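Paper and print: storing calendars, charts and loose sheets

Most damage to household paper comes from damp, light and metal fasteners. Keep sheets flat in a closed box, off the floor and away from outside walls. A shelf in a hallway closet is better than an attic or a garage. Relative humidity should stay below 50 percent; a cheap dial gauge in the box will show it.

Curled prints: lay the sheet face down on clean blotting paper, cover with a second blotter and a flat board, and load with 10 pounds of books. Leave for 48 hours. Do not iron coated paper. The surface softens and picks up the texture of the cloth.

Spiral bindings: turn pages over the wire with one hand near each side, so that the holes travel along the loops together. Pulling from a single corner tears the outermost hole first. If a loop has opened, close it with flat-nose pliers, a little at a time - the wire work-hardens and will snap if bent back and forth.

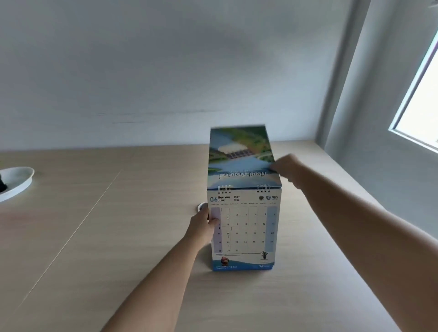 Turning a page on a wire-bound desk calendar.

Torn holes: cut a strip of thin Japanese tissue 5 mm wide, paste it on the back with wheat starch, and punch again when dry. Office tape yellows and the adhesive creeps.

Saving the pictures: once the year is over, open the loops and slide the sheets off. Trim the punched edge with a steel rule and a fresh blade. Heavy calendar stock makes good drawer liner or book covers.

Rust marks: brush off loose rust with a dry, soft brush. Do not use bleach or lemon juice on printed paper. Old staples and clips should come out before storage.

Check boxes each September, before the heating goes on.

Notes by Naheed Warraich, Grendton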